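Sixty-Seven Folds 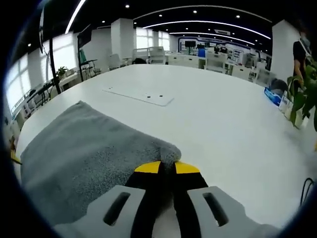
Gripper at the near edge of the towel, Ostine student project.

Kane Pirihi had logged 67 folds by noon. The assignment called for 1000, split among seven students, and the Skirnetti team had already filed theirs.

He squeezed. The yellow pads closed on the gray cloth.

"You're pinching two layers," said Ambaye, reading the force trace on her laptop.

"One."

"The trace says two."

He opened the fingers, moved 3 mm to the left and closed them again. The trace dropped by half. She typed a note - operator error, layer count - and put his initials next to it.

"Does that one go in the total?"

"It goes in the error set," she said. "Start 68."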